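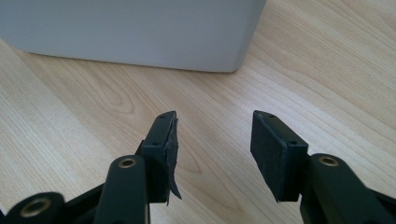 **Stuster**

Our office would like advice on refinishing a work table purchased from Havico. The top is a light wood with fine, flowing grain, and it retains a faint sheen toward one side. We wish to keep the pale color. Is an oil or a water-based finish preferable?

**Ayele**

A clear water-based finish is recommended, as oil tends to turn pale wood yellow. Please observe the following:

- Sand lightly with 300 grit, always along the grain.
- Apply 3 thin coats, using 600 grit between them.
- Allow 72 hours before returning equipment to the surface.

Test the product on the underside first - the color may still shift slightly.

**Trellwood**

We used oil on ours. It was satisfactory, although it did darken. Kindly confirm with the seller whether the top is solid or veneered before any sanding is done.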